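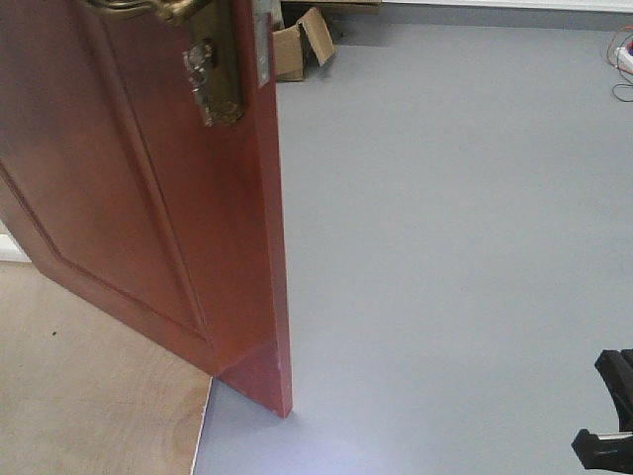

Section 4: Fitting the Batoditz Draft Excluder to an Interior Door

Read this section before you cut anything. The brush strip can be shortened as often as you like and lengthened never.

The kit fits hinged interior doors up to 900 mm wide. It does not fit sliding doors, saloon doors or the door you have been meaning to replace. If your door drags on the floor already, see Section 7 (Doors That Drag) and come back when it doesn't.

What is in the box

1 aluminum carrier, 900 mm
1 brush strip, already threaded into the carrier
9 screws (you need six; the other three are for the carpet)
1 paper template
1 end cap, left, and 1 end cap, right

You will also need a tape measure, a pencil, a fine-toothed hacksaw, a small file, a drill with a 2 mm bit, and a screwdriver that fits the screws. A butter knife does not fit the screws.

4.1 Measuring

1. Close the door. Stand on the side it swings toward. This is the side the carrier goes on if the floor is level.

2. Measure the width of the door between the stops, at the bottom. Measuring at waist height is more comfortable and gives you the wrong number. Older doors are rarely the same width twice.

3. Measure the gap under the door at both ends and in the middle. Write down the largest and the smallest. If the largest is more than 10 mm, you need the Kitura long brush, sold separately, and we are sorry you found out on page 14.

4. Open the door slowly through its full swing and watch the floor. Look for rugs, thresholds and the one floorboard that stands proud of its neighbors. The brush will find it if you don't.

Note: On narrow doors, such as closets, the carrier can be cut down to 539 mm. Any shorter and there is no room for the end screws, and the whole thing pivots like a weathervane.

4.2 Cutting

5. Slide the brush out of the carrier. It will resist. Pull from the end marked with a dot.

6. Mark the carrier 2 mm shorter than the width you wrote down in step 2. Cut with the hacksaw and file off the burr.

7. Cut the brush to the same length with heavy scissors, then slide it back in. Shake off the loose bristles outdoors, or accept that you will be meeting them until September.

Caution: Freshly cut aluminum is sharp. File first, admire later.

4.3 Fixing

8. Tape the template to the bottom of the door with the arrow pointing up. Mark the screw holes through the slots.

9. Drill pilot holes 10 mm deep. On a solid wood door, go slowly and clear the bit now and then. On a hollow door, stop the moment the drill stops arguing with you; you are through the skin, and the rest is air.

10. Hold the carrier against the door so the bristle tips just brush the floor, and drive the screws into the middle of each slot. Leave them a quarter turn loose.

11. Open and close the door a few times. Slide the carrier up if it scrapes, down if you can see daylight. When it swings freely, tighten the screws by hand. Power drivers strip the slots, and our returns department has a drawer full of the evidence.

12. Press on the end caps. They are handed. If one won't go on, try the other before you try the hammer.

Caution: Do not fit the excluder to the door of a room with an open-flued boiler, stove or gas fire. These need the draft. You may not like the draft, but the fire does.

4.4 If the door now won't latch

A brush set too low pushes back, and the latch may stop short of the strike plate. Raise the carrier 1 mm at a time -- impatience here means redoing step 11 twice. If the latch missed before you started, the excluder is innocent; see the Sobczak hinge shims in Section 6.

4.5 Care

Vacuum the brush every couple of months with the nozzle held sideways. Do not oil it. Do not paint it, however well it would match. A brush lasts roughly 600 days in a busy hallway and longer in a guest room. Replacement strips are sold under the name Zonolach and slide in from the dotted end, as before.

Continue to Section 5: Letter Slots.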